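4.2 Fingertip Service and Re-zeroing

The two arms of the cell are carried on a common rail and are serviced one at a time. The arm not under service is left powered and held at its park pose, so that its joint offsets survive the stop. Service of the gripper covers the finger fasteners, the finger tips and the zero point of the closing axis. The procedure was first written by Serrano for the Draneddale cell and was carried over to ours with small changes.

Fastener torque is checked every 507 cycles. Earlier trials used an interval of 3000 cycles, but by then the finger had often crept by enough to shift the closing point, and the error showed up in the logs as a slow rise in motor current at the same commanded width. The cap screws are taken out, cleaned of old thread lock, and put back in two passes with the finger pressed against its seat. Skipping the first pass leaves the finger slightly rotated — a fault that is hard to see by eye and easy to see in the grasp data.

After the screws are set, the gripper is closed with nothing in it and the encoder value is stored as zero. It is then opened to full travel and closed again. If the two closed readings differ by more than 2 encoder counts, the seat is cleaned and the step is repeated. In April one finger failed this check on every try and was replaced. Fekete later traced the fault to a burr left on the inner edge of the new seat during machining, and the drawing was changed to call for a light chamfer.

Cables are checked in the same stop. Wires near the base of an arm are bundled in spiral wrap, and the bundle must not pull on the power connector at any pose in the test path. Magalhães ran the path by hand at low speed and marked the poses at which slack was shortest. These poses are now visited first.
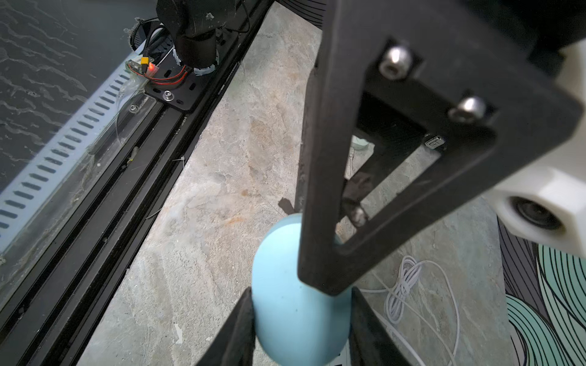

Figure 6. Grasp check with a light blue rounded test object, seen from the wrist camera.

Grasp checks close the service. The test object is gripped, lifted by a small amount and set down, and the current trace is compared with the stored one. Because the wrist view takes in most of the working side of the gripper, the same view serves for a short visual check before the lift. In Figure 6 the two silver cap screws in the upper part of the large finger are both in sight, as is the metal fitting on the inner edge of its cutout, so a missing screw can be spotted without moving the arm. Small rotations of the finger cannot be judged this way and are left to the encoder test. The log holds 334 grasp checks to date. Rebelo and Morais reviewed the traces separately, and where their readings disagreed the check was run again before the cell was released.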